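Questions people keep asking me about the yarn swap

I've been running the Skula yarn swap by mail for a while now, and my inbox fills up with the same questions every time a new round opens. So I finally sat down and typed out my answers in one place! If yours isn't in here, write to me and I'll add it.

What is the Skula swap?

You send me a box of yarn you don't want anymore, and I send you back a box of yarn somebody else didn't want anymore. I started it because I had a whole closet of mustard wool from a sweater I gave up on (don't ask), and my friend Vy Tăng had the same problem in purple. We traded, we were both thrilled, and it grew from there.

How do I join?

Send me an email with your name, your mailing address and a line or two on what you like to make. The next round opens in July and I take 60 people. It does fill up, so if you're on the fence, get on the list and drop out later. I won't be mad, I just need to hear from you before you've been matched with a box.

What does it cost?

You pay postage to me, plus 5 dollars toward tape, labels and tissue paper. I pay postage back to you out of what's left in the pot, and when the pot runs dry I grumble and cover it myself.

What kind of yarn can I send?

Pretty much anything clean and usable. Wool, cotton, acrylic, blends, sock yarn, that chunky stuff everybody bought for blankets and then never made the blanket. Full skeins are best, but I'll take partial ones if there's enough left for a hat. Please keep the labels if you have them! If you lost the label, tie on a scrap of paper with your best guess at the fiber. "Feels like wool" is fine.

Things I can't take: anything with moth damage, anything that smells of smoke, and half-finished projects still on the needles. Somebody sent me a sleeve once. Just the one sleeve.

How do you sort it all?

By weight first, then by fiber, then by color if I still have any energy left. Lace and sock weight go together, then the middle weights, then everything bulky. Bins beat bags by a mile in my opinion, because you can see down into them and you're not untangling handles all afternoon. I do the sorting over one long weekend with the radio on, and yes, I do sometimes keep a skein for myself. I put one of mine back in when I do!
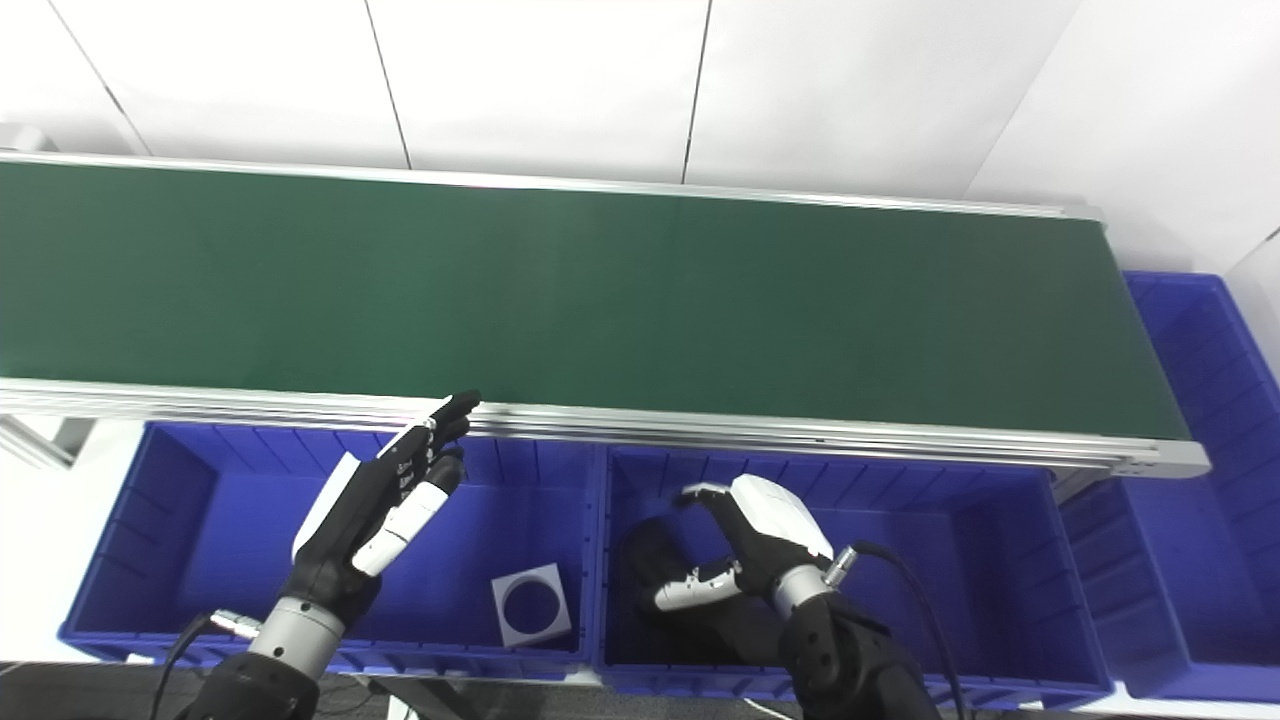 Can I ask for certain colors?

You can ask. I read every note and I try, but if nobody sends in teal, there's no teal. It works much better to tell me what you can't stand. Haris Golob wrote "no pink, ever" on his form and he has never once gotten pink.

I'm allergic to wool. Can I still join?

Yes, just say so in your email and I'll pack you a box of cotton and acrylic. I should warn you that it's all been handled in my house alongside the wool, so if your allergy is a serious one, this may not be the swap for you.

How should I pack my box?

Put the yarn in a plastic bag inside the box, squeeze the air out, and tape every seam. Cardboard gets rained on. Write your name on a slip inside as well as on the outside, because labels do fall off and then I'm left playing detective with a bag of gray mohair.

How long until I get my box back?

Give me 21 days after the closing date. If you've heard nothing by then, send me a nudge. I like nudges, they don't bother me one bit.

What if I hate what I get?

Send it in for the next round! There's a skein of orange bouclé that's been through so many houses by now that I feel like I should give it a name.

Do you ship outside the US?

Not at the moment. I tried it, and the customs forms for a bag of used yarn nearly finished me off. If you have a friend here who's willing to take in your box and mail it on, that's fine with me.

What happens to the leftovers?

They go to a knitting group that makes hats and baby blankets, and they're happy with odd balls and short lengths. If you'd like your whole box to go straight to them, write "hats" on the outside and I'll pass it along unopened.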